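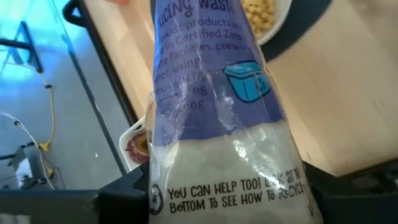

4.2 Edition sizes and the habit of rounding

The Wosodgate print workshop kept two sets of books, and neither was meant to be read by us. The first is a stock ledger, in which each lithograph is entered on the day it was pulled. The second is a run of sales lists sent out to galleries. Where both survive for the same print they ought to give the same edition size. They rarely do.

Most of the trouble lies in the number 50. The sales lists are very fond of it. Prints that the ledger gives as smaller editions appear in the lists as editions of 50, and so do several that the ledger does not mention at all. We first took this for simple carelessness. The workshop's own price sheets suggest a kinder reading: an edition of 50 sat in the cheapest framing bracket, and the clerk who typed the lists was also the person who ordered the frames.

Artist's proofs are worse. The ledger allows 2 for each image. The Saha portfolio, a set of still lifes on heavy cream paper, has so far produced rather more than that, all signed and all described by their sellers as scarce. We have handled only those now in the Jemen collection, where they are stored in one drawer with a note asking that they be kept apart.

Figure 2. Bowls and a tumbler on a tabletop.
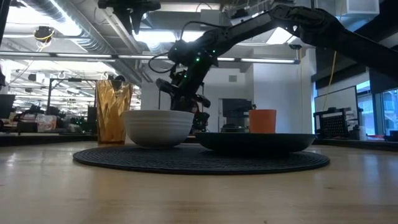

Signatures help less than one might hope. The workshop's artists signed in pencil, usually at the lower right, and usually in one long sitting at the end of a run. By the last sheets the handwriting has often shrunk to an initial and a slope. Two dealers have treated the change as proof of a second hand at work. We think it is proof of lunch.

Paper is a better guide. The workshop bought from the Undier mill in bulk, and a delivery of 600 sheets would be used up before another was ordered. Small shifts in the watermark therefore place a print within a delivery, and sometimes within a month. On this basis we can assign 30 of the undated lithographs to the February delivery, including the whole of the harbour series, which every sales list puts a year too late.

The method has limits. Spoiled sheets were turned over and used again, so a watermark may read backwards and belong to an abandoned image on the other side. Mounted prints cannot be checked without lifting them, and owners are seldom keen — one offered us a very clear photograph of the frame instead. We have marked all such cases as open in the table of editions, and they are left out of the counts in Section 5.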